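Dukus Manipulation Software: Progress Report to the Lotivine Fund
Reporting period ending May 27, 2019
Prepared by the software group, Thibodeaux Lab, Zindville

1. Status

Work package 2 (perception) is complete except for documentation. Work package 3 (grasp planning) is on schedule. Work package 4 (tooling) is one milestone behind, as explained in section 4. No change to the budget is requested.

2. Perception

The segmentation module now runs on the wrist view alone. The earlier version needed a fixed overhead view to recover items hidden by the gripper, and the calibration between the two drifted whenever the table was moved. The overhead input was removed from the default configuration in March and remains available as an option.

The training set stands at 800 labeled clips. Of these, 287 contain small items on a light surface, which was the weakest category in the previous report. Two changes had the most effect:

- The gripper linkage is masked using the measured finger opening. A static mask was too wide when the fingers were closed and discarded items next to the fingertips.
- Items visible only through gaps in the linkage are kept as partial detections and carried forward for 4 image updates before they are dropped.

Blur near the image border is still a source of error. Small round items there are sometimes merged with a neighbor. The planner is told to treat border detections as low confidence and to re-center before acting on them.

3. Planning and control

The planner was rewritten to accept partial detections. It produces a ranked list of approach poses, and the controller takes the first one that passes the collision check. If none passes, the request goes back to perception with a suggested new viewpoint. Repeated requests used to loop without limit. They now stop after the third attempt and return an error code.

Contact estimation for rod-shaped objects uses the finger opening and the visible outline of the rod above the pads. Tilt about the camera axis is recovered well. Tilt toward or away from the camera is poorly constrained, and the controller limits wrist speed until the estimate settles.

4. Tooling

The replay tool loads a clip, runs any two versions of the software on it, and lists the points at which their outputs differ. It has 13 open issues, most of them in the timestamp alignment code. Clips from different gripper builds could not be loaded in one session until the mask parameters were moved out of the source code and into a per-device file. That work was not in the original plan and accounts for the delay. The milestone is now expected in the next reporting period.

Wrist views, small-item work and rod grasp:

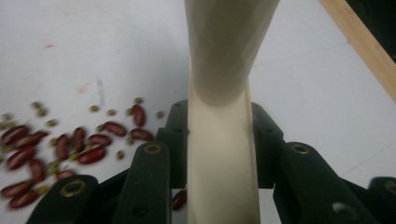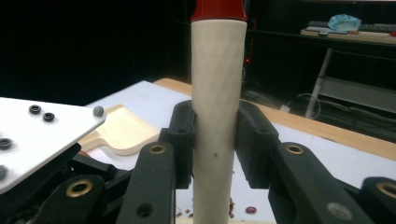 Comments received from Lotivine on the draft of this report asked whether the per-device file would be versioned together with the clips, and noted that a replay result is of little use if the mask parameters behind it cannot be recovered later. The reviewer also requested that error rates for border detections be listed separately from the overall figure in the next report.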